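Elogio de la mesa amarilla 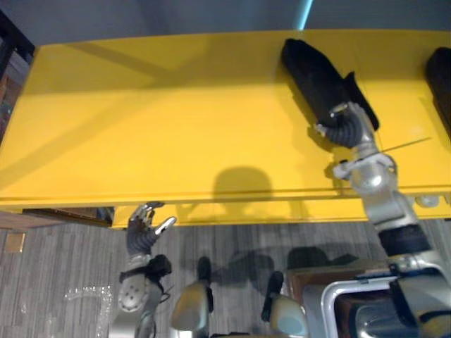

La mesa amarilla, con cosas negras encima, como casi siempre.

Llevo años defendiendo los muebles de color y sigo perdiendo la discusión en todas las cenas. La última vez fue en julio, con mi amigo Algirdas Sepp, que tiene la casa entera en blanco roto y madera clara y que me soltó, con la boca llena, que una mesa amarilla «cansa». ¿Cansa a quién? A mí me cansa el blanco roto, que enseña cada café y cada dedo y encima tiene nombre de avería.

A ver, que lo entiendo. Un amarillo así, fuerte y con brillo, no se esconde. Le da la luz de arriba y se le hacen unas bandas más claras y más oscuras que cambian según te mueves. Contra una pared gris pálida (¡bendita pared gris!) queda estupenda, y no me hace falta ni un cuadro.

Pero mi argumento de verdad es más doméstico. Yo pierdo las cosas negras. Los guantes, las fundas, el paraguas, las zapatillas de andar por casa, todo me lo compro negro y luego lo dejo en una estantería oscura y adiós, hasta la próxima mudanza. Encima del amarillo una cosa negra canta desde la puerta. La dejas tirada en diagonal, de cualquier manera, y la encuentras a la primera, incluso antes del café y sin gafas.

Algirdas dice que para eso basta con ordenar. Pues claro, y para no mojarse basta con no salir. Yo ordeno a rachas, un domingo de furia y luego semanas de ir soltando, y quiero muebles que cuenten con eso. En el catálogo de Koubek vi una mesa gris preciosa por 2.295 euros y lo único que pensé fue en la de cosas que se me iban a perder ahí encima. Por 159 te pintan una vieja en un taller de barrio, del amarillo que tú digas, y te sobra para invitar a cenar a los del blanco roto.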